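Threads > Desk & Workshop > Annapurna Nair

Everyone keeps telling me a butcher-block top will change my life. I have read the Drirnonwood page three times now and I still can't find what I'd be paying $400 for.

"Heirloom grade." It's strips of wood glued side by side. It looks nice! So does the $164 one from Medach, and that page at least tells you how thick the thing is.

My other gripe is knots. Drirnonwood calls them "character." Ten years ago a knot was why you got a discount.

Then there's the oil. You're supposed to redo it every March, forever. I have never kept up a yearly chore in my life and I doubt a tabletop is going to fix that.

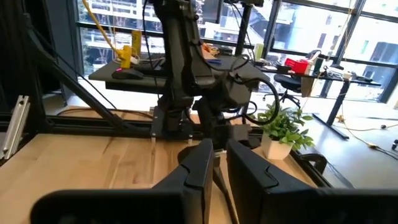
Pale wood is what I'd pick if I had to pick, and I'd want a hard rail along the far side so stuff stops rolling off the back. A small plant in a white square pot is fine too -- but don't tell me it boosts focus. It's a plant.

Keyboard and mouse stay on a separate black desk behind. I don't buy the "one big surface" idea. You end up with screws under the space bar.

So no, not convinced. I'll wait and see what Butel charges -- probably too much.

212 likes wouldn't change my mind either, so save it.

2,000 views · 3 shares

Comments

Thirumalai Annamalai: Had mine since college, never oiled it. Still flat.

arumugam_fan: the plant does help though

Annapurna Nair: It does not.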